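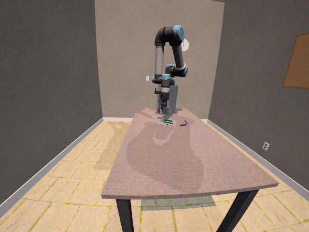 *Attachment 1. Render: long wood-topped table, arm folded at the far end.*

**Ticket 577: Brititz backup skips the Jurčo folder**

**Status:** closed
**Raised by:** Drotgate studio, front office
**Affects:** shared drive on the Kornico box, nightly backup only
**Priority:** normal, raised to high on second entry

**Original report**

The nightly backup finishes with a green tick but the Jurčo project folder is not in it. We only noticed when someone asked for an older copy of a drawing and the folder wasn't listed in the restore window. All the other client folders are there. The folder opens normally on the shared drive and people are working in it every day. No error emails have come through. Backup is Brititz, version 4, run from the Windows machine under the stairs.

**Entry 1**

Logged in remotely. Confirmed the report. The job summary says "completed", no warnings. The restore window shows every client folder except Jurčo. Checked the exclusion list in case it had been ticked by accident; the list only has the recycle bin and the temp folder in it.

Asked the office whether the folder had been moved or renamed. They said it was set up in June on one of the Macs and hasn't been touched at that level.

**Entry 2**

Checked permissions on the folder. The backup account has read access and it is inherited all the way down. Logged in as the backup account and opened three drawings and a PDF with no trouble.

Turned logging up to "detailed" and ran the job by hand. It took most of the afternoon. Raised priority, as there are nearly 800 files in the folder and the only other copies are whatever people have on their own desktops. Copied the whole folder to a USB drive by hand in the meantime and left it in the office safe.

**Entry 3**

The detailed log has this line:

```
SKIP \\kornico\clients\Jurčo (path not found)
```

The ordinary log leaves out skipped paths, so the job reports as completed. The setting to treat a skip as a warning is off by default. Switched it on.

"Path not found" is odd when the folder opens in Explorer. Things tried:

- Restarted the Brititz service. No change.
- Restarted the Kornico box at lunchtime, with warning to the office. No change.
- Mapped the share to a drive letter and pointed a test job at that. Same skip line, with the drive letter in place of the server name.
- Test job on a copy of the folder renamed "Jurco", plain c. Backed up in full, no skips.

So it is the name. We have other folders with accents in them that back up without trouble, including one with a č, so it isn't simply that Brititz can't cope with accents.

**Entry 4**

Looked at the name itself. The č can be stored two ways: as a single character, or as an ordinary c followed by a separate accent mark. They look identical on screen. The folder that works has the single character. The Jurčo folder has the c plus the mark.

My reading is that Brititz tidies the name to the single-character form before it asks for the folder, and the Kornico box then says there is no such folder. Explorer passes the name through as it is stored, so it opens.

Made a new empty folder with the two-part name as a check. It was skipped. Deleted it.

**Entry 5**

Fix agreed with the office for Sunday, when no one would have files open.

1. Took a second copy of the folder to USB.
2. Renamed Jurčo to "Jurco_tmp", then back to Jurčo, typing the name on the Windows machine so that it is stored as the single character.
3. Searched the rest of the client share for other names with a separate accent mark. Found a few drawings and one subfolder of scans. Renamed them the same way.
4. Ran the full job by hand with skips set to warn.

Job completed with no skips. Jurčo is listed in the restore window. Restored one drawing and the scans subfolder to a test location and opened them. Both fine.

Note for the office: links to the renamed drawings inside other files may need pointing at them again. If a drawing opens with a missing reference, use "find file" and pick it from the same folder.

**Entry 6**

Office reports two drawings with missing references, both fixed by them. Nightly job has run clean since. The log file had been capped at 2000 lines, so older skip entries were being dropped; cap removed.

Still open with Brititz support: whether a later version looks up both forms of a name. They have our log and have given no date. New client folders with accents in the name are to be made on the Windows machine until they answer.

USB copies to stay in the safe until the end of the month, then wipe.

Closed.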